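Budgeting for a small arm to rack dishes, what am I missing?

Asked by pantry_ops, Wednesday, September 12, 2018

We run the kitchen side of a day center and want to put a small robot arm on the clean end, taking plates off a table and standing them in a wire rack. The plates are light plastic ones, all round. I have a quote from Pluvemen for an arm with a two-finger gripper and one camera at the wrist. The quote leaves out fingertips, a second camera, mounting and training. My budget for everything besides the arm is $2,000 and I have to put in the request by March.
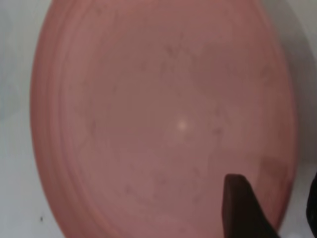 The person who signs off wants one number and does not want to see a second request later in the year. I would like to know what to spend the extras money on first, and whether one camera is enough. We would run it 5 days a week, one shift. I am also unsure if we should buy different plates at the same time.

wongsuwan_line2

Get the second camera. A wrist camera is fine for the last bit of the approach, but once it is close to a plate it sees mostly plate. You want a fixed one that covers the table and the rack together. Ours is a Buteck on a wall bracket and it hasn't needed touching except to wipe the lens. Put the bracket and a long cable in the request, as neither came in the box.

Fingertips are the next thing. Buy spares on day one. We keep 10 pairs on the shelf, which is too many, but the shipping cost more than the tips did.
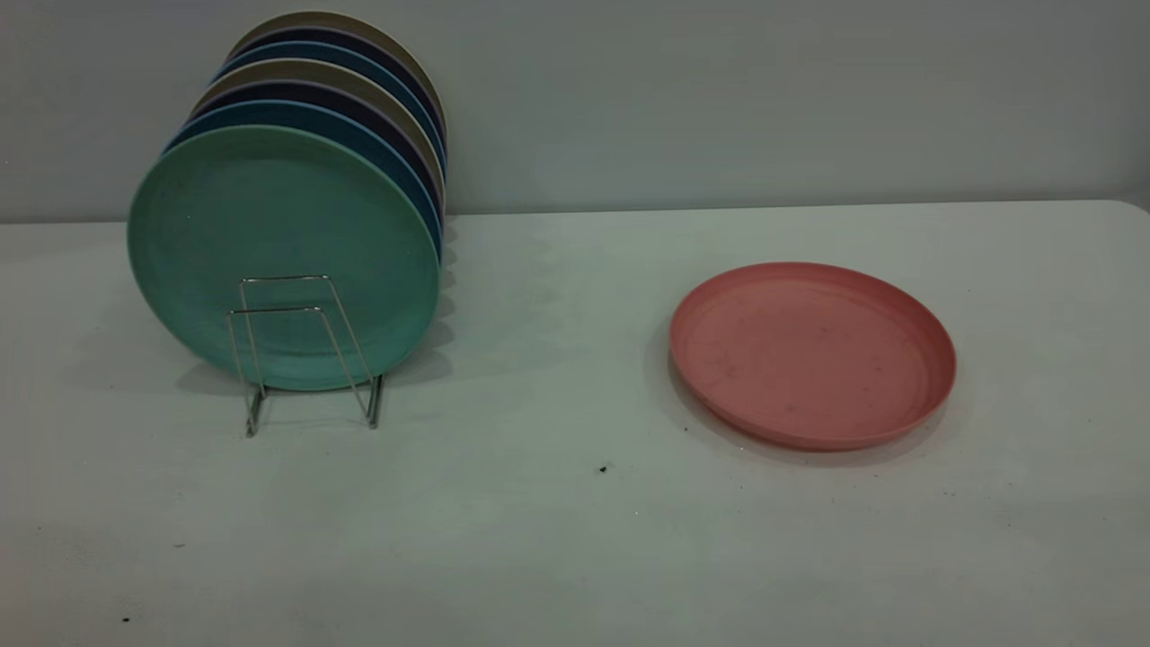
On plates, I would hold off on buying anything until you have tried what you own. The main thing to check is rim height, because a plate lying flat gives the fingers very little to get hold of. Color matters less than people think. A pink plate on a white table is easy to pick out, and so are green and navy. The beige ones I would test early, under your own lights, along with any plate that has spots or smudges on it like the pink one. If you plan to have the camera flag dirty plates, that is a separate job and needs its own line in the budget. Worn plastic and a dirty plate can look a lot alike, and someone has to sit down and sort out which is which.

The rack matters too. With thin wire you need it in the same place every time, so allow for a base plate or some stops screwed to the table. A local shop can make those. Do not pay the arm vendor for them.

dishpit_dan

just buy a bigger dishwasher

brulusico_user

I agree with most of the above, but ask Pluvemen what the training covers before you split up the $2,000. Our vendor's price was for one visit and we needed two. We also lost 9 working days waiting for a table that did not flex when the arm moved. If yours is the folding kind, replace it and put that in the same request.

Also ask whether the software license is yearly. We run Brulusico on ours and the renewal comes out of a different budget from the equipment, so it was missed the first year. Get the renewal price in writing and attach it to the form.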